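Grinding noise when walking with a wheeled shopping cart — oil or new wheels?

Rindach
I use a two-wheel shopping cart, the kind you pull behind you. I bought it in April and it was quiet then. Now it makes a grinding noise on rough pavement and my arm is tired after 15 minutes. On the smooth kitchen floor I hear nothing. Should I put oil in the wheels, or must I buy new ones?

Limik
Please do not use cooking oil, it becomes sticky. First take off the wheels and remove the hair from the axle. After this, put one drop of light machine oil on each side. The surface also matters a lot:
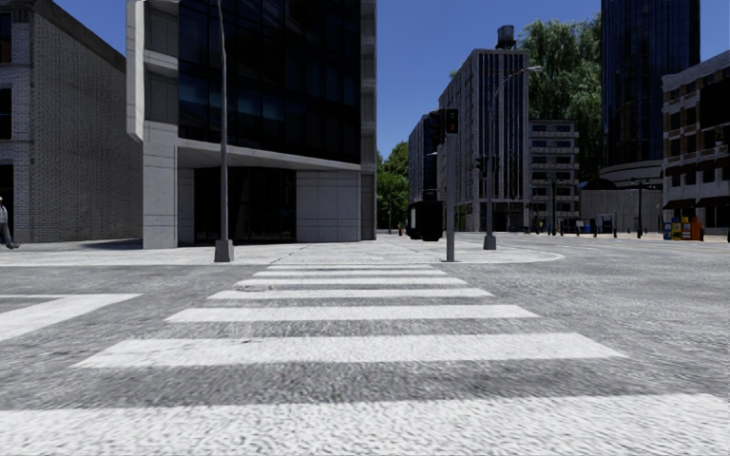
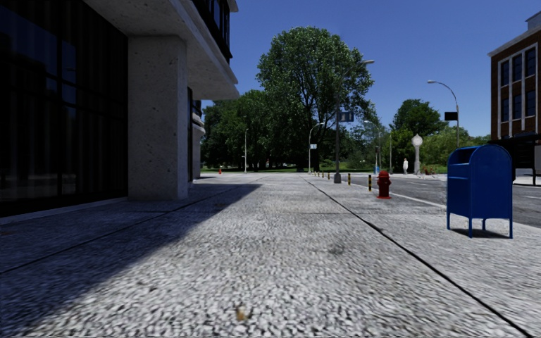
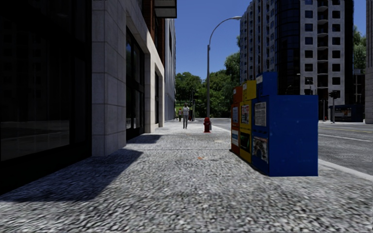

Small hard wheels feel every little stone. I changed mine to bigger rubber ones and it was a large improvement — but measure the axle before you order, I had to send back my first pair. Also put the heavy things at the bottom, close to the wheels.

Khokhar
Mine did the same. I bought a new cart for 30 dollars, finished.

Rindach
Thank you both. It was hair, very much of it. The left wheel is still a little loud, so I will measure the axle tonight.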